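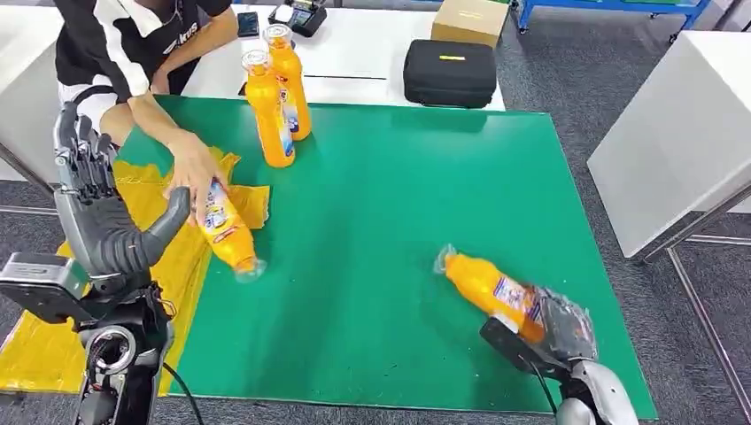 Figure 1. Orange bottles on the green mat, with the yellow cloth to the left.

Packing table trial - group report
Amber Sowerby, Eifion Bevan, Birutė Strazds

1. Background

Our module asked each group to look at one small manual job and suggest changes to the work surface. We chose the sorting of plastic bottles before they go into cartons. The idea came from Eifion's summer job at Skerbridge, where the same work was done on a bare steel bench and bottles often slid or fell over when cartons were put down beside them. The unit at Skerbridge handled up to 3,000 bottles in a shift, so even a short delay with each one mattered.

2. Set-up

We used a worktable with a green mat laid over most of the top. The mat is flat and slightly glossy. A thin yellow cloth was spread over part of it so that we could compare two surfaces without changing tables. The bottles were orange plastic with clear caps and printed labels. We set the table up in September and kept the same layout until the end of the work.

The person packing sat at the long side of the table. We had planned for them to stand, but the table was too low for this and Amber had back ache after the first morning.

3. Method

Each bottle was picked up, turned so the label could be read, checked at the cap and stood upright again. We did this with full bottles on the mat, then on the cloth. Fallen bottles were noted on a sheet by a second group member. Altogether we handled 700 bottles, split evenly between the two surfaces.

4. Results

On the mat, 5 bottles fell. On the cloth, 31 fell, most of them where the cloth had creased. The cloth also moved when a bottle was dragged across it and had to be pulled straight again.

Glare was a problem on the mat. Under the ceiling lights the small print on the labels was harder to read, and Birutė found it easier to tilt the bottle towards herself before checking it.

5. Changes we would make

A matt surface in the same green would keep the contrast with the bottles - we found orange on green very easy to see. The cloth should be taped down at the edges or left out. We would also raise the table, or provide a lower chair.

We did not test wet bottles. Valdis Bite, our supervisor, has suggested this for the spring group.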